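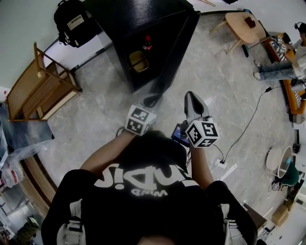 From: Evie Clegg
To: Ayala house list
Date: May 21, 2023
Subject: Re: Front room before the July changeover

Thanks for writing all this down, Orlando. Answers are under each part. I left out the bits about the stairs and the mail key because Rocío has those in hand.

> The black cabinet. Maritza wants to know if it is staying or going. If it stays, can it be for shared things only? At the moment the open compartment at the top gets used for whatever people are carrying when they walk in.

It stays. It belongs to the house and it is listed on the lease inventory. I'm fine with shared things only, but I would leave the open compartment as a drop spot, because people are going to use it that way no matter what we write on it. The light tan bin can live in there for small stuff. Drinks bottles should go back to the kitchen at night. Bags can sit by the cabinet during the day, but please take them to your room after dinner.

> Fan. It is in the way on the floor. Could it go on something?

I tried it on the small wooden table last summer and didn't like it. The legs are thin and the whole thing shook on the high setting. Floor is better. I'd keep it on the right side of the room, tilted up a little, so it reaches the sofa without blowing straight at whoever is sitting there. It needs a wipe before the hot weather. I'll do that.

> Power strip. Somebody is going to trip.

Agreed, this is the one I would fix first. Amparo and I measured for a longer one and we need 3 meters to get along the wall and behind the furniture. Ulleck has one for 41 dollars, and that seemed like a lot until I looked at the cheap ones, which had no switch. I'll order it unless someone objects by the end of the week. Until then please unplug chargers you are not using and push the strip toward the wall when you get up. Keep it off to the side when you mop, too. The marble-pattern floor holds water in little puddles and you can't always see them against the gray.

> Wooden shelf unit with the slatted sides. Is it fixed to anything? It leans.

It isn't fixed to anything as far as I know. It came from Gullusier with a bracket, and the bracket is in the drawer with the Allen keys. We need one screw and a wall plug. Orlando, if you still have the drill from Cellitz, could you do it when you are over? Please don't put anything heavy on top in the meantime - books on the lower shelves only.

> Sofa. Rocío asked about cleaning it, or replacing it.

I called two places. The first quoted 378 for a full clean with pickup, and the second doesn't do orange fabric of any kind because of the dye, or so they said. A new sofa of the same width was 1,846 delivered, and I am not paying that. My suggestion is that we vacuum it properly, wash the cushion covers on cold, and look again after July. It is still the most comfortable seat in the house and somebody is on it with headphones most evenings.

> Cardboard boxes and plastic bags. Same as always.

Same as always. Any box still on the floor on changeover day gets flattened and put out for recycling, so put your name on it if you want to keep it. Same for plastic bags with things in them. I'm not going to open them and guess. Maritza, you said you had room in the hall closet for two or three boxes. Does that still hold?

> Last thing, the wood strip along the edge of the floor. Does it need gluing?

One end lifts when you step on it. I put weight on it overnight and it went down, then came back up the next day. It needs proper adhesive. Amparo has half a tube left over from the bathroom and says it will do for wood. If it doesn't hold I'll ask the landlord, but he took almost 3 months with the window, so I would like to try ourselves first.

What I still need from people:

- Orlando: yes or no on the drill
- Maritza: closet space
- Rocío: whether you are OK with waiting on the sofa
- Everyone: objections to the power strip

I'm out until the evening but I can read messages.

Evie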